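Ernlow Streetwear – Selling the Fit, Not the Logo
Speaker notes, store staff and online team, afternoon session
Running time 45 minutes, questions at the end

Slide 1. Opening
Say hello, check the sound, ask the back row if they can hear. Phones on silent.
Point out that the handout has the size chart on the reverse. They will need it for slide 4.

Slide 2. What we looked at
We read 133 returns from the spring, all of them tops: tees, hoodies and a few flannels. Every return slip with a written comment went in. Slips with only a ticked box were left out.
The biggest group by far was fit, with 121 slips. Color came next, then print quality.
Pause here. Let them read the chart before moving on.

Slide 3. What customers wrote
Read two or three slips out loud.
"Medium fits like my old large."
"Sleeves fine, body too short."
"Looked longer on the site."
The last one comes up a lot with the Mustar boxy tee. The product page says "relaxed fit" and leaves it there. A boxy tee is wide and short. People who want a long tee read "relaxed" and order it anyway.

Slide 4. The size chart
Ask them to turn the handout over.
Mustar and Avinov both use S to XL, but they do not match. An Avinov medium is cut closer through the chest. If a customer says they wear a medium in Mustar, send them up a size in Avinov and have them try both.
Rweyemamu hoodies run true to size before washing. The heavy cotton one shrinks a little in length. Tell people at the register. It takes a few seconds and they remember it.
Note to self: somebody will ask about the zip hoodie. It is the same body pattern as the pullover with a shorter rib at the hem.

Slide 5. Writing the product page
Old copy for the Avinov pocket tee: "Clean everyday style with a classic look."
New copy: "Regular fit, mid-weight cotton, small chest pocket, printed neck label. Length sits at the hip."
Read both. Ask which one tells you whether to buy it.
The rules for new copy:
Fit goes in the first sentence.
Fabric weight comes next.
Say where the graphic is – front, back or sleeve.
Give the model's height and the size worn.
Keep reward points at the bottom of the page.

Slide 6. On the floor
Fold tees so the neck label shows. Keep one of each size at the front of the stack.
Members get 10 percent off full-price tops through May. The discount does not stack with sale tags. Please say so before they get to the register, as we had some long lines over this last time.
For exchanges, look up the size in the other store first and then offer a refund.

Slide 7. Next steps
Online team: rewrite the Mustar pages first, then Avinov. Rweyemamu can wait until the new photos are in.
Store staff: write the reason on every return slip, even if it is one word. We will count them again in the fall and use the same chart.

Slide 8. Questions
Leave this slide up until the room clears. Sign-in sheet is by the door.
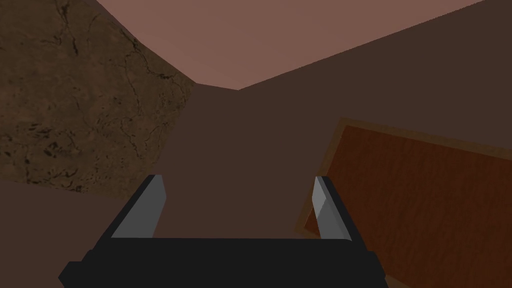
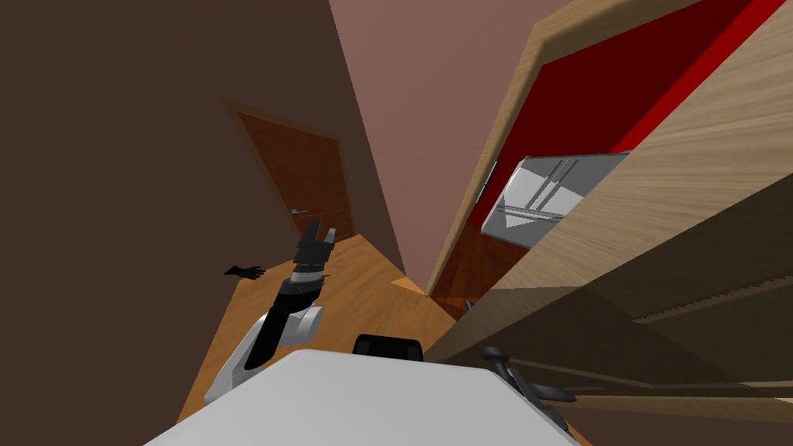
Simulated views: open gripper (first), hallway with a wooden door (second)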